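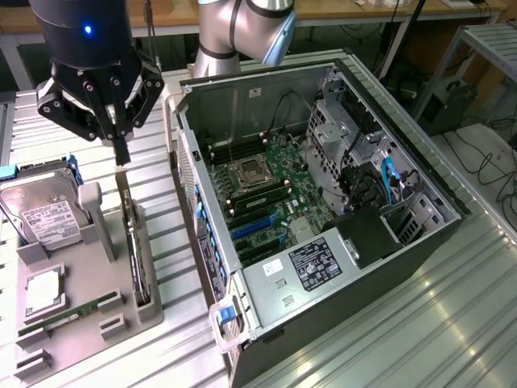 What do we do about thermal paste that has sat in the drawer since October? Put it through the same spread and pump-out check as a new tube, and bin it if the oil has separated.

6/26/06

Second go at the paste comparison. Four compounds on the shelf: Trulevier, Kurkisus, Aksoy and the Vorneo stuff that came free with the last order of heatsinks. The Vorneo leaflet claims 2,000 hours with no loss of performance. It doesn't say at what temperature, or measured how, so I'm ignoring it.

Method as last time. Heater block at constant power, same cooler, same clamp load, 20 minutes to settle, then read the difference between block and sink. Five mounts per paste, cleaned with alcohol in between. I want the spread between mounts more than the average. Last time the spread for one paste was wider than the gap between best and worst, which makes our old ranking worthless. Please stop quoting it.

Trulevier: consistent, dull. Goes on stiff, especially first thing when the room is cold.

Kurkisus: best single reading of the lot and also the worst. I suspect my spreading. Pea in the middle on mounts one to three, card on the last two, so I've mixed two things up and will have to repeat it.

Aksoy: old tube. Clear oil at the nozzle, squeezed out the first bit and carried on. Readings no different from Trulevier that I'd put money on. Doesn't prove the tube is fine — it may just dry out sooner.

Vorneo: not done, ran out of wipes.

The thermocouple in the block reads a touch high against the glass thermometer. Same offset all day, so the differences should stand, but I'd like it checked before anyone writes this up.

Somebody wants a 1,000 cycle on/off test next. Fine, but on two blocks, with one left running the whole time to compare against. Otherwise we'll see a drift and blame the cycling for it.

To do: wipes, repeat Kurkisus with card only, date the tubes when opened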